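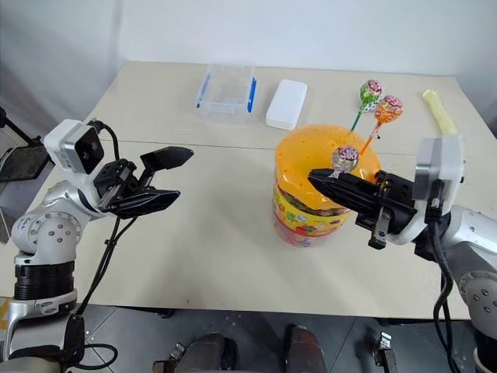
Ravn Perkivby 2 - desktop audio interface

May 30, 2024 · By the Gadura shop desk

Print this page | E-mail this page

I've had the Perkivby 2 next to my keyboard for a good while now, and I still reach for it before anything else we sell (sorry, Emureck fans!). It's a small USB interface with two mic inputs and a pair of balanced outputs, and the big volume knob on top is a joy - heavy, smooth, no wobble.

The preamps are clean and fairly neutral. My old ribbon mic needs plenty of gain and I got there with a bit left on the dial. Headphones go loud enough for drummers, though the socket is round the back and I do wish it wasn't. You get direct monitoring on a proper switch, so you can leave the software mixer alone if you hate them as much as I do.

Setting up on my laptop meant one cable and one download. The older version had a nasty click when you changed sample rate, but I haven't heard it on this one.

Price: £233 including VAT
Inputs: 2 mic/line combi
Outputs: 2 balanced jack, 1 headphone
Power: USB-C
In the box: unit, USB cable, printed guide

The black finish is in stock, and the grey is due in October.

Recent items
Emureck 18 channel rack mixer
Ravn foldback speaker
Gadura own-brand XLR leads
Desktop mic stands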